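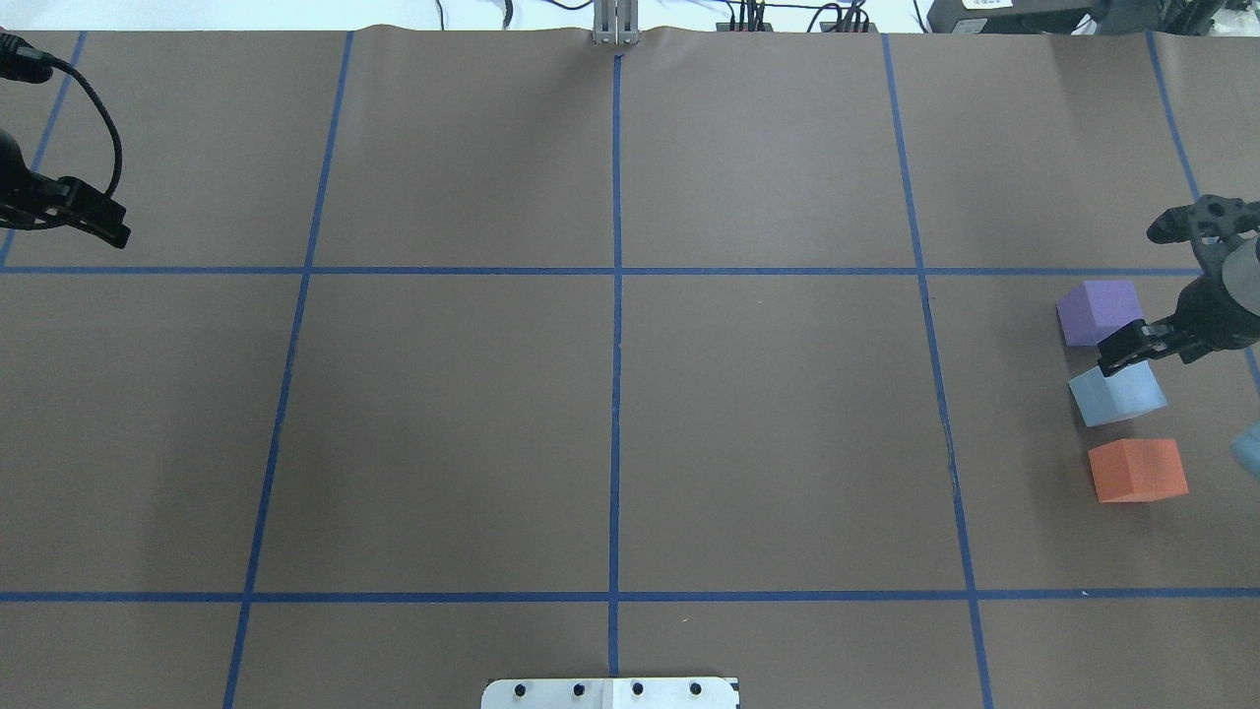
*Figure 7.1 The Teltix two-arm bench kit set up for a sorting exercise. The foam cubes are in one of the taped cells, with the right-hand gripper close by.*

# Chapter 7: Choosing a Bench Kit

In the last chapter we looked at single arms bolted to a fixed base and fed from a tray. Many workshops, colleges and small firms now start somewhere else, with a kit that arrives in a few boxes and goes together on an ordinary table. This chapter takes one such product, the Teltix bench kit, and uses it to show how a kit should be judged before money is spent on it.

The Teltix is sold by Skongate in two versions. The basic version has one arm, a controller and a set of foam cubes. The full version, used throughout this chapter, has two arms, an overhead view of the table and a roll of marking tape. Both come with the same software, called Vukel, which runs on a normal laptop.

By the end of the chapter you should be able to:

- read a kit's parts list and say what is missing from it
- mark out a work surface that suits the reach of the arms
- run a short acceptance test and write up the result
- compare the price of a kit with the cost of building the same thing from parts

## 7.1 What the buyer is paying for

A buyer looking at a catalogue tends to compare arms: how far they reach, how much they lift, how many joints they have. These figures matter, but they are a poor guide to how soon the kit will be doing useful work. Most of the setting-up time on a bench kit goes on the table, the cables and the software.

Look again at Figure 7.1. The table is covered with smooth brown paper, and blue tape divides it into cells. Covering the table gives the software a plain background, and the tape gives the operator a quick way to say where things are. A trainee can write "cube placed in the wrong cell" in the log and everyone who reads it will know what is meant. The paper is cheap and can be replaced when it tears or marks.

Paper also brings a small problem. It wrinkles, and a gripper finger that comes in low can catch on a raised patch. The Teltix manual advises taping the paper down at the edges and replacing it after 20 hours of use. We found that a sensible interval for a teaching room. A firm running the kit all day would do better with a rubber mat, which Skongate does not supply.

## 7.2 The grippers

Each arm carries a black gripper with fingers that close on the object. The parts are held by screws, so a worn finger can be changed without sending the whole unit back. Ask any supplier whether this is true of their own grippers, and what a spare finger costs.

Foam cubes are the usual first load. They are light, they give a little under pressure, and a bad grasp does no harm to the cube or the arm. They can also flatter a gripper. Foam will stay put between fingers that are badly lined up, while a glass bottle or a steel nut will not. A demonstration that uses only foam tells you that the arm can reach and close. Bring some of your own parts to any demonstration, and ask for them to be tried.

Spacing matters too. When cubes are set near one another, as they are in the figure, the fingers have to come down without pushing a neighbour out of place. This is a better test than a single cube in the middle of an open table.

## 7.3 Cables and controllers

Suppliers seldom say much about cables. On a two-arm kit there are a good many of them, and each is something that can snag or be pulled loose. Check that every cable has enough slack for the arm to reach its furthest point, and that none of the slack can drop into the working area. Connectors should be kept along the far edge or off the table altogether.

The Teltix ships with three spare cable ties. We used all of them on the first afternoon and had to buy more.

## 7.4 Price and support

At the time of writing the full kit costs £1041, with support for the first year included. The nearest rival, the Nyitrai starter set, costs less but has one arm and no marking tape, and its support is charged by the call. Section 7.6 sets the two side by side.

Before that, we turn to the acceptance test. It needs a laptop, a notebook and a clear hour — more if the table has not yet been papered and taped.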